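Robot Learning Lab Course
Handout 7: Learning from hand-held gripper demonstrations
Jintana Duangkaew
Revised 2018-12-26

Read this before the lab session. You will need the Flollard log viewer installed. The install notes are in Handout 2.

1. The problem

A policy trained by imitation needs many examples of the task. Driving a robot arm by remote control to get them is slow, and people tire of it. In this unit a person does the task directly, holding a gripper in each hand. We record the motion of both grippers and the opening of the jaws, then train on that. The arms come in only at test time.

The method has two weak points. The gripper poses must be recovered accurately, and the person must not make motions that the arms cannot follow. Section 3 deals with the second.

2. The Zina data

The data set for this unit is called Zina. It holds 2,891 demonstrations of tabletop tasks. After filtering, 2,000 are used for training and 100 are held out for testing. Of the rest, 712 were dropped for tracking loss, and the others were dropped for reach or timing. The list of dropped runs is in the course folder, with a code for each one.

Objects are mixed on purpose. Rigid parts such as pegs are easy to locate but need a precise approach. Soft items such as caps and cloths change shape when touched, and the same grasp rarely gives the same result twice.

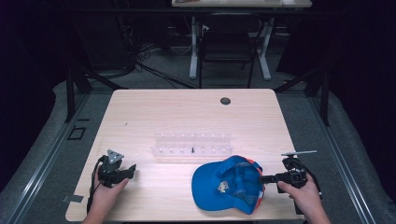

Figure 7.1. Two hand-held grippers at the table, with the right jaw at the edge of a blue cap. The clear peg rack holds white pegs and one black peg.

Note the viewpoint in Figure 7.1. Both grippers and the objects are in view together, which helps the policy learn how the two hands relate. Views from the grippers alone do not always give this.

3. Filtering for reach

Each recorded path is replayed through the arm model in Skendum. A run is rejected if any of these is true:

- a joint limit is passed at any step
- the two arms come closer than the safety margin
- the wrist speed goes over the limit for more than three steps in a row

Students often ask why we do not just slow the path down. Slowing fixes the third case and does nothing for the first two. It also changes the timing of contact, and that matters for soft objects.

4. Result to discuss

We compared two policies. One was trained on all the runs with good tracking, and the other on the filtered set only. The filtered set is smaller, but its policy did better on the held-out starts in every peg task. On soft objects the gap was small, and in one cap task it went the other way. Tilahun, the older baseline, came last in both groups.

5. Before the session

Open five dropped runs of your choice and write one sentence on why each failed. Do this before you look at the code. Then read the code and mark where you disagree.

Bring your plots on paper. The May version of the plotting script has the left and right axes swapped, so get the new one from the folder.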